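Subject: Re: [skirnley-visits] Open day at Varkdale, 22nd November

Dear members,

Further to the enquiry quoted below, we can confirm the arrangements.

> Will places be limited, and will the arm itself be
> running? Our party found the June visit rather crowded.

Places are limited to 50, admitted in four groups. Each group will first be shown the Sima simulation on screen, in which an arm fitted with a gripper works at a table of small coloured blocks. The talk lasts up to 26 minutes.

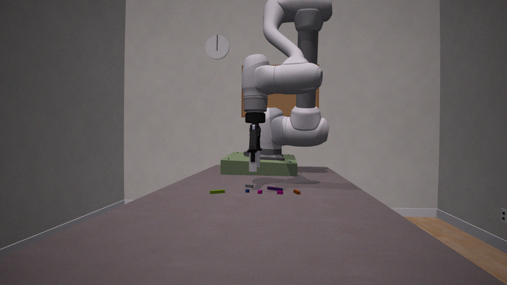

The arm itself will be running for all groups in Room 1023, and visitors are asked to remain behind the marked line. Requests for places should be sent to the list address, stating the size of the party and any access needs.

Yours faithfully,
Visits Office
Demulard Laboratory, Varkdale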